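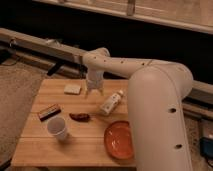
Palestras > Segurança > Normas e boas práticas

Tempo de leitura: 1 minuto

Abrir com a pergunta da avaliação de risco: risco de quê, exatamente? Quase todas as que leio param no braço e calam a garra e as peças. Um copo de papel e uma garrafa deitada na mesma mesa não pedem a mesma força, e o relatório traz um valor único para tudo. Perguntar à sala quem já viu o contrário. Esperar.

O caso Norero. Lista de verificação com 46 pontos, 14 deles sobre etiquetas. Zero sobre quem pode mudar a velocidade. Ler dois em voz alta, devagar.

"Colaborativo" é a aplicação, o braço sozinho não chega - insistir, o folheto da Kalmont baralha isto.

A Ermelinda Nogueira vai objetar que a norma já cobre a troca de ferramenta. Cobre no papel. Pedir-lhe a data da última reavaliação na Dureo (em abril não havia).

Se sobrar tempo: paragem de emergência, quem a testa e onde fica escrito. Senão, saltar para as perguntas.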